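# The Bed Is the Hard Part

*A robotics firm opened its doors to show how machines will learn housework. Our writer went along and kept asking about the corners.*

The invitation from Dister promised "an open day for the home of tomorrow," and gave an address on an industrial road behind a tile warehouse. I have been to enough of these to know the shape of the afternoon. There will be coffee, a short film with piano music, and a robot that does one thing well if everyone stands behind the tape.

Dister had the coffee and the tape. It skipped the film, which I count in its favor. Ngozi Tamuno, who runs the home program, met us at the door and went straight to the numbers. Her group has gathered 3,524 recordings of people doing chores with a hand-held gripper, a pair of powered-looking fingers that turn out to have no power in them at all. You squeeze, the fingers close, and a camera on top records what happens. The recordings go into a model the company calls Gezer, and the model is supposed to drive an arm through the same chores.

"We stopped paying for robot time and started paying for people's time," Tamuno said. "People are faster and they don't need a technician."

They also have homes, and the homes are the point. Dister's older work was done on a steel table in Stellavley, the firm's name for its test floor, where every towel was the same gray and came from the same box. The robots got very good at gray towels. Then the firm shipped one to a trial household last August and it spent most of a morning pinching at a bath mat.

I liked that Tamuno told this story before anyone asked. I liked less that the demonstration, when it came, was back on the steel table.

## Behind the tape

The arm is called Fovema, and it is smaller than I had pictured, bolted to a cart with locked wheels. An engineer named Zhenhua Ren laid a dishcloth down in a heap and stepped away. The arm waited, dipped, picked up a corner, let go of it, picked it up again and drew the cloth out flat. Then it folded it in half and in half once more. There was applause.

I asked Ren to drop the cloth with the hem tucked under. He looked at Tamuno, who nodded, and he did it. Fovema dipped, took hold of the middle of the cloth, lifted it, and put it down in a slightly different heap. It repeated this until Ren pressed the stop button. The second try ended the same way. On the third the hem came free while the cloth was in the air, and the arm finished the job as if nothing had been wrong.

One out of three is a fair result for a hard problem. It's a poor one for something that had been introduced, ten minutes earlier, as ready for "early homes." Ren was more careful with his words than the brochure was. He said the arm folds well when it can see an edge and guesses when it can't. He said a bedsheet is worse than a dishcloth because the gripper is small and the sheet is mostly somewhere else.

That last remark stayed with me. A person making a bed uses both arms, a knee, a good deal of walking and a flick of the wrist that sends air under the fabric. A hand-held gripper captures the pinch and leaves out most of the rest. When I put this to Tamuno she agreed that it was a limit, then said the pinch was where robots failed most often, so the pinch was where they had begun. I can't fault the logic. I do wonder who decided that bed-making belonged on the front of the brochure.

## The paid squeeze

The more interesting room was the one upstairs, where visitors could try the gripper for themselves. There were 5 of them on a rack, and a line of people waiting. It is heavier than it looks in the hand. I folded a T-shirt with it, badly, and felt a new respect for whoever has to do this all day.

Collectors work in batches of 50 recordings. Dister says they may film in their own homes or in homes where they have permission, and that everything is checked before it goes into training. I asked what "checked" meant. Faces are blurred, Tamuno said, and so are letters and screens. The furniture stays, and so does whatever has been left on top of it.

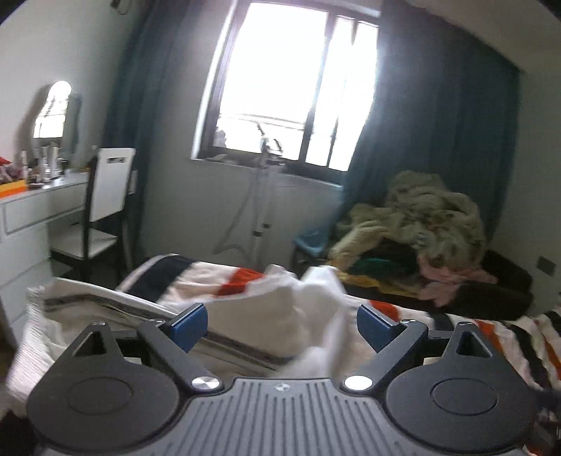 What does a robot learn from a room like that?

Mostly where cloth tends to be and how fingers approach it, and perhaps that no two beds look alike. The rest is hope until a machine has tried the bed itself.

Tamuno's case is that mess is a teacher. A striped sheet with a pale cloth bunched on top of it is a harder picture to read than a gray towel on steel, and she wants the model to see a great many hard pictures. Her team set aside 425 recordings for testing and won't train on them. Good practice, and I said so. But those tests score whether the model predicts what the human hand did next. They don't score whether a robot, with its own reach and its own weight, could have done it – and that is the figure a buyer would want.

I asked for that figure twice. The first time I was told it was being prepared. The second time I was handed a tote bag.

Ren walked me out past the loading dock. He has a bed at home with a fitted sheet that comes off at one corner every night, and he would like a robot to deal with it. I asked when. He said he had stopped giving dates to his wife and wasn't going to start giving them to a magazine.

The next open day will be held in a furnished apartment, according to Tamuno, with no table and no tape. I've asked to bring my own sheets.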